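Can a machine fold the washing yet, or is it still all demos?
Posted in Home & Laundry, February 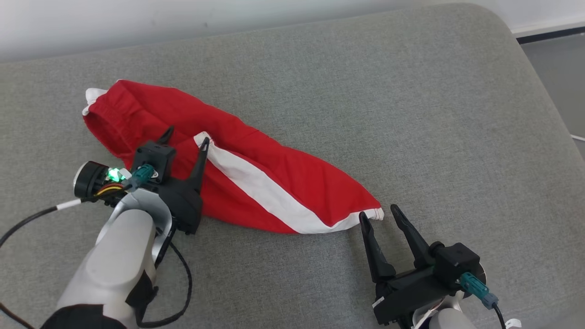

Borkholm replied first and reckoned the answer was no for most households, because folding is the last bit of the laundry anyone will manage to automate and shorts are worse than towels. I'd heard the same before I posted, so let me put the whole thing down properly.

We're a family of five and we run 14 loads a fortnight. Washing and drying are sorted. The folding is what piles up, mostly sports gear, school shirts and an endless supply of odd socks. My sister sent me a link to a home robot with two arms that is meant to fold clothes, and the waiting list is open. I'm not after anything fancy. If it could take a basket of dry clothes and give me back piles I could put in drawers, I'd be interested, even if it was slow.

What I'd like to know is:

Can any of them cope with a garment that's been dropped in a heap, or does someone have to lay it out flat first?

Does it need a proper table? We fold on the couch.

Is anyone using one at work, say in a laundry or a motel, where it has to earn its keep?

Thanks in advance. Please no links to the old T-shirt folding boards, I have one.

Kemier
Posted by the asker

Borkholm

Adding to what I said earlier, now I'm at a keyboard.

The heap is the hard part. Once a pair of shorts is flat and square, folding them is a short set of moves and a machine can repeat it all day. Getting from the heap to flat is different every time. The waist closes up, one leg goes inside the other, and the machine has to work out which bit of cloth is the hem and which is just a crease. A kid of eight does it without looking.

Strong colours and a stripe or a contrasting band probably help, as there's an edge to find. Plain black leggings on a dark surface would be my idea of a hard test. Ask the seller about those.

On the couch, I'd say don't count on it. A cushion gives when you press on it and the fabric grips the clothes, so they drag. Some systems are trained on soft surfaces and some aren't. A firm table at waist height is the safer bet for people too, for what it's worth. My back improved when I stopped folding on the bed.

Speed matters less than you'd think if it runs while you're out. What matters is how often it gets stuck and sits there with half a shirt in its hand until you get home. Ask for that figure. If they only give you the time for one good fold, you haven't been told much.

Dritidus

just buy fewer clothes. or don't fold the sports stuff at all, ours goes in a tub each and comes out of the tub each. undies same. saved us half the job and cost $26 for the tubs

Chowdhury

I can help with the work question. I do nights at a commercial laundry that handles linen for motels and two aged care homes. We have had automatic folders for years. They're big, they're fast, and they do sheets, pillowcases and towels. You still need a person at the front feeding each piece in by the corners. Last month I kept a tally on one shift and it was 391 towels through the small folder, with the jams nearly all caused by a towel going in doubled.

Residents' own clothing is done by hand, every piece. Trousers, nighties, cardigans, all of it. Management had a company in to talk about a two-armed machine for that side. They were open about it being a trial and said it would need somebody nearby. We were told to allow 40 minutes for a basket one of us clears in a fraction of that. The trial hasn't been booked.

So for Kemier, my answer is that flat linen is solved if you've got the floor space and the volume, and mixed family clothing isn't, at least not at a price I'd pay. I'd leave your name on the list if it's free to do so and there's no deposit. Check whether you pay monthly after that, and what happens to the machine if the company folds. No pun meant.

Socks, by the way, we don't pair for anyone. They go back in a mesh bag.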